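Tullholm Robot Open Day

The Tullholm Robot Open Day is a yearly public visit to the Kostlow workshop in Tullholm, held every March, where folks can walk in off the street and watch robots do chores. I've been going for a good while now and I've ended up writing most of this page, so it's in my words and you'll have to put up with me saying "I" (the other pages on this site are more buttoned up, I know).

Origins

The first open day was pretty much an accident. Kostlow had moved into the old seed warehouse on the river side of Tullholm, and people kept knocking to ask what the noise was. It was the air handling, by the way, the arms hardly make a sound. Somebody inside decided it would be easier to open the doors for one afternoon and let everybody look. They set out 60 chairs and got 281 people! I stood in the loading bay for most of it and saw the back of a man's coat.

The year after that they switched to timed entry, and it has worked that way ever since. You pick up a paper slip at the front, you go in with your group, and you get the full tour and then as long as you like at the benches. The last one I went to had 267 visitors, and it felt a lot calmer than that first crush.

What you see

The tour starts with the parts room, which kids seem to love and which I usually skip, and then goes down the long hall to the benches. Each bench has its own job. One year there was sorting cutlery, another year there was stacking cups, and there's nearly always something with clothes. The clothes bench is called Skála, after the steep street behind the warehouse, and it's the one I always head for first.

Cloth is hard for a robot, and the Skála bench is where that finally sank in for me. A cup is the same cup wherever you put it down. A shirt changes shape every time you touch it, so the arms have to cope with a heap that looks different on every go. With two arms, one can hang on to the cloth while the other one goes looking for an edge or a corner, pretty much the way you or I would do it on the end of a bed.
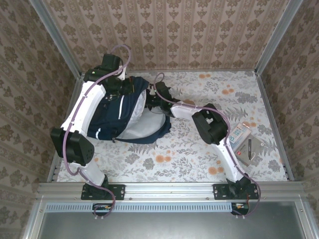

The other thing I like about Skála is how homey they've made it. There's patterned wallpaper on the walls, brown on beige, the sort my aunt had up her stairs, and the surface the clothes go on has ferns and orange flowers all over it. I asked about that on my second visit, thinking it was a bit of fun for the public. The answer was that a busy background is good practice, since a real bedroom doesn't come in plain gray, and they swap the patterns around so the robot doesn't get used to just one. I've seen a tartan in there too, which made my eyes hurt.

If you get a spot near the front, watch the grippers and forget the rest of the arm. All the interesting stuff goes on in that last inch or so. Dark clothes are my favorite to follow, particularly when there's a pale lining, because you can tell right away which bit has been flipped over. It's slow going, I should warn you. I once stayed for 19 tries at the same sweater and missed the sandwiches completely.

The Gruvico table

Near the exit there's a table run by Gruvico, the small outfit in town that does the wiring for the benches. They put out old joints and cables that you can pick up and turn over, plus a hand-worked gripper on a stick. You squeeze the handle and try to fold a dish towel with it. I'm terrible at this. Most grown-ups are, and then some eight-year-old comes along and does it in two goes and wanders off without a word.

Visiting

Doors open at 10 a.m. and the last group goes in at 3 p.m. Entry is free. Parking on the river side fills up early, so I'd leave the car by the bus station and walk over the footbridge (ten minutes, a bit more if it's windy). The benches are all on the ground floor, and there's a ramp at the side door. Photos are fine, but they do ask you to keep the flash off around the arms. Coffee is in the loading bay, and it has gotten a lot better since they bought the new machine.

See also

Kostlow workshop
Tullholm seed warehouse
Gruvico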